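Derby Day

We were on the 24 tram by noon, scarves on, singing already. Rekness hadn't beaten Madetti at home since I was in primary school, and I just knew today was ours!

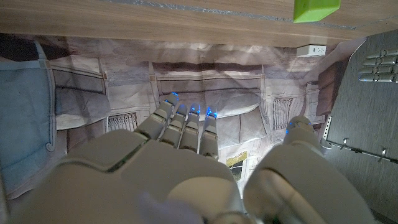
Second Half

One-all, 30 minutes left, and the whole Videl End was bouncing. My throat was gone. I didn't care.

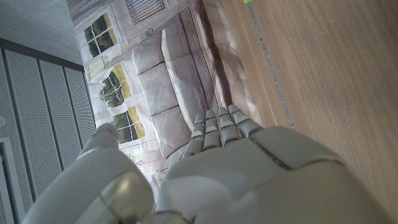

Then our number 12 came on — a kid, skinny as a corner flag — and went past their fullback like he was late for tea.
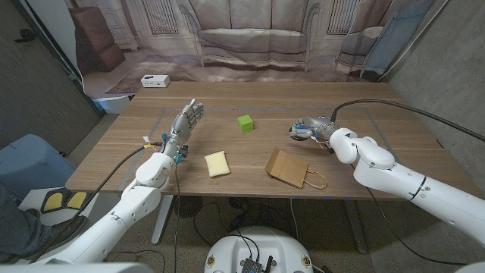 He cut inside and hit it with his wrong foot. I lost sight of the ball behind a wall of arms, and then a stranger was hugging me, and I was hugging her back.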